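Visita a la fábrica de papel de Plarnevden en día de puertas abiertas

Fuimos en febrero, que no es la mejor época para ir a Plarnevden. El autobús deja en la plaza y desde allí hay que bajar a pie hasta el río, por una calle sin acera en el último tramo. La fábrica de Prallis se ve desde el puente: tres naves de ladrillo, una chimenea que ya no se usa y un edificio de oficinas más moderno pegado a la carretera. Abre al público un sábado al año y hay que apuntarse antes por teléfono. Por correo no contestan, o al menos a mí no me contestaron.

En la entrada dan una tarjeta con el número de grupo y unos tapones para los oídos. No se puede entrar con sandalias ni con tacón, y las mochilas se quedan en unas taquillas que funcionan con moneda. Conviene llevar una, en recepción no tenían cambio. Cada grupo es de 11 personas como máximo. A nosotros nos tocó el segundo de la mañana, con Leonie Waaka como guía. Lleva años en control de calidad y se le notaba cuando alguien preguntaba algo concreto.

El recorrido empieza por el patio de balas. La fábrica no trabaja con madera, solo con papel recuperado y con recortes de algodón que llegan de talleres textiles. Las balas están apiladas a cubierto y clasificadas por calidad: oficina, imprenta, cartón blanco y una cuarta que llaman «mezcla», que es la más barata y la que más problemas da. Waaka abrió una de oficina con una navaja y nos dejó tocar el contenido. Había sobres con ventanilla, hojas grapadas y una agenda entera con las tapas puestas. Todo eso va al púlper tal cual y las grapas se separan después.

El púlper es una cuba grande con una hélice en el fondo. Se ve desde una pasarela metálica con barandilla, y es el punto donde más huele, a cartón mojado y un poco a almidón. La carga se deshace en unos veinte minutos. De ahí la pasta pasa por los depuradores, unos conos verticales donde lo pesado cae y lo ligero sube. Al final de la línea hay un contenedor con lo que se ha retirado: alambre, plástico, arena y bastantes clips.

La segunda nave es la de la máquina de papel, y para eso eran los tapones. Mide 172 metros de punta a punta, contando la bobinadora. Está en marcha día y noche, salvo paradas de mantenimiento, y el día de puertas abiertas no es una excepción. La pasta entra por la caja de cabeza muy diluida, casi toda agua, y cae sobre una tela que vibra. En los primeros metros parece leche. Luego empieza a verse mate y, cuando llega a las prensas, ya es una hoja, aunque todavía se rompería con un dedo. Los secadores van tapados con una campana y ahí no se ve nada más que el vapor que sale por las juntas. Hace mucho calor. Dos personas de nuestro grupo salieron a esperar fuera.

En la sala de control nos atendió Igor Krajčí, jefe de turno. Explicó cómo se detecta una rotura de la hoja y qué se hace entonces: se baja la velocidad, se manda todo el papel roto a un foso debajo de la máquina, se vuelve a pasar la punta con una cuerda y se sube otra vez. Una rotura sencilla se arregla en un cuarto de hora. Preguntamos por la peor que recordaba y dijo que una Nochebuena, sin dar más detalles. También explicó el gramaje. El papel que estaban haciendo ese día era de 200 gramos, para carpetas y cubiertas, y por eso la máquina iba más despacio de lo habitual.

Después hay una pausa. El café es de máquina, pero ponen unas pastas de una panadería del pueblo que están bien. En la misma sala hay una vitrina con la historia de la casa: libros de pedidos, un molde con filigrana, un muestrario de colores bastante descolorido y una fotografía de la inundación, con el agua a media altura de las puertas. En uno de los libros, abierto por una página cualquiera, figura un pedido de 2.692 resmas para un cliente llamado Tavares. Según el cartel fue el mayor de aquel año. No pone para qué eran.

Lo que más me interesaba era el taller de papel a mano, que está en la tercera nave y ocupa una esquina. Prallis lo mantiene para encuadernadores y grabadores. Lo llevan dos personas, Tsutomu Nakajima e Itsuki Kobori. Nakajima forma las hojas y Kobori las prensa y las cuelga, aunque se turnan. La tina les llega a la cintura y el agua está templada en invierno, cosa que agradecen. Nakajima hundió el molde casi en vertical, lo puso plano bajo el agua, lo levantó y dio dos sacudidas, una a lo largo y otra a lo ancho. Todo duró menos que escribirlo. Luego lo volcó sobre el fieltro.

Nos dejaron probar por turnos. Mi primera hoja salió con una esquina sin pasta y la segunda demasiado gruesa en el centro. Kobori dijo que el fallo habitual es levantar el molde despacio por miedo. La tercera la dio por aceptable y me la mandaron a casa dos semanas después, ya seca y sin encolar. Para acuarela no sirve, la tinta se corre. Para lápiz va bien.

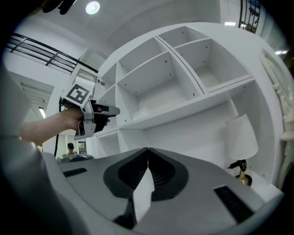

El encolado lo hacen los jueves y no pudimos verlo. Es gelatina en caliente, en una bandeja, hoja por hoja. Las hojas encoladas se secan en el piso de arriba, en un tendedero de cuerdas con las ventanas regulables por tablillas, como se hacía antes. Se puede subir, pero la escalera es estrecha y muy empinada. Había hojas colgadas en la mitad de las cuerdas, de dos tamaños, y un higrómetro en la pared. El suelo cruje y piden que no se toque nada.

La visita termina en la tienda. Venden resmas de la producción normal, cuadernos cosidos y papel a mano por hojas sueltas. Los precios del papel a mano son altos y se entienden después de haber pasado por la tina. Compré un paquete de retales de distintos gramajes, que es lo más práctico para hacer pruebas. La caja solo admitía tarjeta. Blair Lamont, que venía conmigo y encuaderna desde hace tiempo, se llevó cartulina de 200 gramos en gris y en crudo, y estuvo un buen rato comprobando el sentido de la fibra antes de decidirse. En la etiqueta no lo indican y estaría bien que lo hicieran.

Algunas cuestiones prácticas. La visita dura algo más de dos horas con la pausa. No es adecuada para niños pequeños por el ruido de la segunda nave, y en la pasarela del púlper no dejan subir a menores de doce años. Hay una ruta alternativa sin escaleras que se salta la pasarela y el tendedero, pero incluye todo lo demás, y hay que pedirla al reservar. Se pueden hacer fotos en todas partes menos en la sala de control. Las explicaciones fueron en inglés. Waaka repetía sin problema lo que no se entendía, pero en la nave de la máquina, con los tapones puestos, se pierde la mitad. Es mejor dejar las preguntas para el pasillo.

Para comer, en Plarnevden hay poco. El bar de la plaza cierra la cocina a las dos y llegamos a las dos y diez. Acabamos en Divodgate, a una parada de autobús, en un sitio junto a la estación donde hacían sopa de guisantes y pan de centeno. El último autobús de vuelta sale a las seis menos cuarto y no espera.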